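Customs codes, cardboard and my long fight over jam

So I promised in May that I'd write up what happened when my little import business ran into the new tariff schedule, and then I didn't, because I was too cranky to type. I'm less cranky now. Slightly.

Quick background if you're new. I bring in preserves, pickled things and sauces from a small producer called Catamau and sell them to shops around here, plus a few restaurants. It's tiny. My "warehouse" is a rented corner with shelving, and my import department is me with a laptop and a mug of coffee at six in the morning. For years the paperwork was boring, in a good way. You look up the code, you pay the duty, the boxes show up.

Then the rate on one line went from 4 percent to 15. One line! The one that covers most of what I sell, naturally.

I read the notice three times looking for the part where it didn't apply to me. There's a long stretch about processed fruit, a shorter stretch about vegetables kept in vinegar, and then a kind of leftovers drawer called "other preparations" where everything ends up if it doesn't fit the first two. My green tomato relish lives in the leftovers drawer. So does the pepper jam, depending on who you ask, and I have asked a lot of people by now. 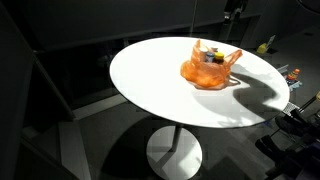

What gets me is how much depends on the wording. If the pepper jam counts as a jam, it's 4 percent. If it's a sauce, it's 15. Same jar, same peppers, same sugar. My customs broker is at a firm called Martens, and they've been patient with me (I would not have been), but they can't just pick the answer I like. They told me to apply for a ruling, which means sending in the recipe, the label, the production steps and a letter explaining why you think it's one thing and not another. I wrote four drafts of that letter. The first one was basically yelling.

And the waiting! While you wait, you pay the higher rate, and maybe you get the difference back later. Maybe. In the meantime that money is gone from your account and you still have to buy the next shipment. I get that for a big company this is a rounding error, but for me it was the difference between ordering the full run before summer and ordering half. I ordered half. Then two shops ran out and went with a different brand, and I don't expect to see that shelf space again any time soon.

People keep asking me whether I'm against tariffs, full stop. I'm not sure I am. There's a cannery two towns over called Prurnico that makes very decent pickles, and they've been squeezed for years by cheap stuff coming in by the container. If I worked there I'd probably have cheered when the notice came out. I buy their pickles! I've sold them next to mine. What bugs me is that the rule was written with the giant containers in mind and it lands just the same on somebody bringing in 20 cases.

There is supposed to be a small shipment exemption, by the way. I got very excited about it for one whole evening. Then I found the footnote that takes food out of it — most food, anyway — and went to bed.

I also tried raising prices. I put everything up at the start of the summer and wrote a nice note to my shops explaining the duty. Most of them were fine. One asked if I could "absorb it for now," and I had to go for a walk before answering. The restaurants didn't care about the jam but they cared a lot about the relish, so I left the relish where it was and I'm basically selling it for fun at this point.

Last month I posted a short grumble about all this and the replies were better than the post.
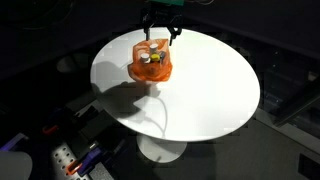 Trastix wrote that I was looking at it backwards, and that the rate was never the real problem for small importers, it's not knowing the rate until the goods are already on the water. They bring in dried fruit, and said they could live with 15 percent if it stayed at 15 percent for a couple of years, but they've had the same product put under two different codes at two different ports in one season. Their advice was to get the ruling in writing before ordering anything new, even if it costs you a season, and to keep a copy taped inside the folder that travels with the shipping documents.

I've been chewing on that. I think it's right, mostly, though "even if it costs you a season" is easier to say when dried fruit keeps forever. My stuff has a date on the lid. Still, I went back through my own entries after reading it and found one from last year where the relish had gone through as a pickled vegetable. Same relish! I had never noticed, because the duty was the same back then and there was no reason to look.

So that's going in the file as well. Martens thinks it helps my case. They also warned me it could go the other way, with somebody deciding the old entry was wrong, and I've decided not to think about that before breakfast.

The ruling should come within 31 days of them accepting the application as complete, and "complete" is doing a lot of work in that sentence. They've already come back once asking for the percentage of sugar by weight, which was on page two. I sent it again, politely.

I'll post when I hear. If any of you have been through a ruling on something that's half jam and half sauce, please leave a comment and tell me what you put in your letter. And if you want relish, I have plenty of relish.

Recent posts
Why my labels are in two languages now
What a customs broker does all day
Half an order, half a summer
Pepper jam on a grilled cheese (do it)
A short grumble about duty rates

This blog uses cookies to remember your comment name and count visits. By continuing to read you agree to their use.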